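The packing room at Lustach
Gallery — Work
Text and pictures: Kerstin Sauerland

Lustach makes soft toys for daycare centers and play therapy rooms. Most of what it sells is cubes: fabric over foam, in plain colors, with numerals or in black-and-white patterns, packed in a light wooden tray. The sewing is done by people at machines and will be for a long time. The packing used to be done entirely by people too. Since June part of it has been done by a robot arm, which the staff call Findix after the name on the paperwork.

The room is on the ground floor behind the cutting tables. It has one long window, a radiator that is never quite off, and a line of shelves where the finished trays wait for the van. Eleven people work in finishing and packing. I spent a Saturday shift and part of the week after it with them, mostly standing where I had been told to stand.

Costel Cârstea runs the cell. Before that he packed by hand for 4 years, and before that he drove for Martens, the company that still brings the foam. He did a short training course on the arm and learned the rest by watching it get things wrong. Cubes are hard for it in a way that boxes are not. They give when they are squeezed, they lean on each other, and a corner that was there when the arm started moving may have slumped by the time it arrives. A person corrects for that without thinking. The arm has to look again.

His day starts at 6:30. He wipes the camera, checks the fingers for lint and runs one set through slowly while he drinks his coffee. Lint is the main problem. It comes off the mint and the pink more than the other colors, and enough of it on the fingers makes a cube slide. He keeps a roll of masking tape on his belt for it, and by noon the trash can next to him is half full of fuzzy tape.

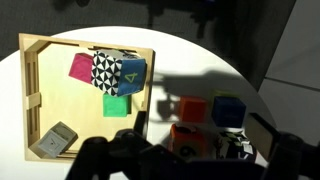 The hand packers worked to a rate of 41 trays a shift. It was printed on a card by the door, and the card is still there, although it no longer applies to anyone. With the arm running, the rate belongs to the cell, and the people have been given other work: checking seams, matching dye lots, repairing the cubes that would once have been thrown in the seconds bin. Most of them say the checking is better work. Two told me they missed having a number at the end of the day, because it was how they knew they could go home satisfied.

There is less lifting now, and that was the reason the company gave for buying the arm. A full tray is not heavy, but turning from table to shelf all day wears on the lower back, and three people in the room had been out with it the winter before. The arm does not carry trays to the shelf either. A roller track does that, and the track cost very little. One of the women on seams pointed this out to me and said they had been asking for it for years.

Talking has changed as well. The old packing tables were pushed together and people faced each other. They had the radio on and knew everyone's business. The cell needed floor space, so the tables went against the wall, and for the first few weeks people worked with their backs to the room. In the end they moved two of the benches themselves during a lunch break. The new arrangement blocks part of the aisle, and the supervisor has let it stay.

Nothing about pay went down. It did not go up either, and the question of whether running the cell should be a separate grade has been open since the arm came in. Costel gets a small allowance for being on call when it stops. He would like it to be part of his wage, so that it counts toward his pension. He has said so at two meetings and it has been written down both times.

Stops happen several times a day. The arm halts, a light comes on, and somebody has to walk over, find out which cube it is unsure about and move that cube a little. It takes under a minute. The trouble is that the person who walks over was doing something else. The seam checkers keep a pin in the cube they are working on so they can find their place again. At first anyone could answer the light. Now there is a rota, taped to the side of the cabinet, and people cross their names off as they go.

The tray layouts come from a program called Nuro, which runs on the computer in the corner. Before, the layout was in the packers' heads. A plain cube went next to a patterned one, numerals faced up, and no two of the same color touched. When the program was being set up, Costel and two of the older packers sat down for an afternoon and tried to say all of it out loud. They filled 4 pages and then remembered more on the bus. The patterned cubes caused the most argument, since each packer had her own idea of which side was the top.

Some orders still go out by hand. Anything under 40 trays with a mixed list is quicker that way, and the therapy rooms often want odd sets: all one color, or only numerals, or no blue. Two packers do these at the table by the window. Those are the shifts people now ask for. The two newest employees have never packed a full tray without the arm, and they are being put on the window table one morning a week so that they learn it.

I asked Costel whether he would go back to packing if the cell were taken out. He said he would go back to driving. Then the light came on and he went over to see what it wanted.

The seconds bin by the sewing room door is smaller than it was in spring. Repaired cubes get a green thread in one seam so they can be told apart later, and they are sold from a crate at the front gate on the last Saturday of the month. Bring cash, as the card reader at the gate does not work.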